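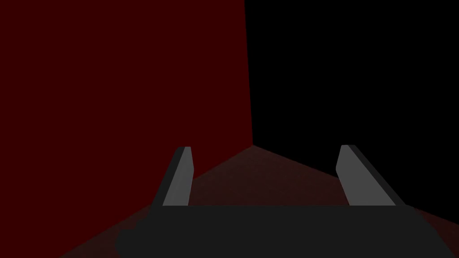 The app paid for itself in a month, according to a reader of this blog, and I must be too stubborn to try it. Fine. I tried it.

Blog > Money > Grocery apps
Start Archive Money Contact

Hasix is the one that scans your receipts and gives you points. I used it from December on, every shop, even the gas station milk. You get a big green number that goes up, and I will admit I liked watching it.

By spring I had 3,746 points. The cheapest gift card took more than that, and when I got close the card I wanted was gone from the list. Support sent me a link to the page I was writing to them about.

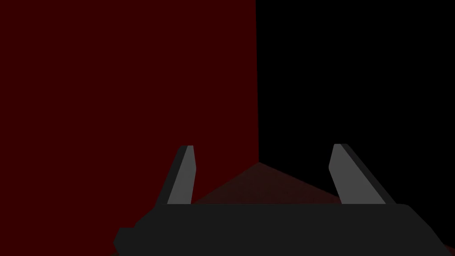
What the points are worth

I went through my bank statements for the same months. My grocery spending went up by $219. Some of that is prices. Some of it is me buying Condard crackers because they were "boosted," and I don't even like Condard crackers.
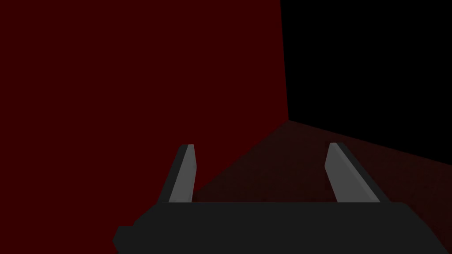
Posted by the Wodutov Street Skeptic, 27 September 2023

So did it pay for itself? The app is free, so I'm not sure what that would mean. What it got out of me was 94 receipts, with the store, the hour and every item on them. I'd like to know who reads those. The privacy page says "partners" and leaves it there.

I deleted it last week. It asked me four times if I was sure. The crackers are still in the cupboard if anybody wants them.

Last updated: this week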